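# G'day from Zovell

I'm Lucinda Bellamy, and I started Zovell with Dilruba Navaratnam after one too many evenings in a café kitchen, stacking crockery and grumbling about our knees. We build practice kitchens for robot arms — simulated ones, so you can sort out your table-clearing program before you've spent a cent on hardware (or broken your favourite mug!).

Our main kit is called Skarov. You get a stack of ready-made rooms, 300 everyday objects to scatter about, and an arm and gripper you can set to work straight away. Dilruba looks after the physics and I fuss over the benchtops. I'm told I spent far too long on the marble, and I'd do it again.

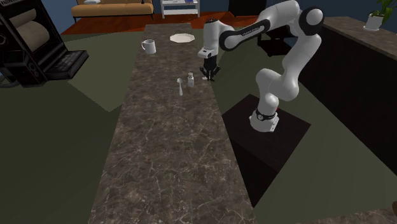 ## What's on the bench

Plate, mug, spoon, shaker: the small stuff is where most people come unstuck, so that's where we put our effort. A spoon lying flat on stone is a proper headache for two fingers. Shift things wherever you like, save the layout and run it again as often as you want.

## Who you'll be talking to

There are three of us now. Joonas Peltonen answers the support emails and usually gets to them before his first coffee. A single licence is $979 a year, or $700 for schools and TAFEs, and we run a free online demo every Tuesday arvo. Bring your weirdest kitchen questions — Joonas loves them.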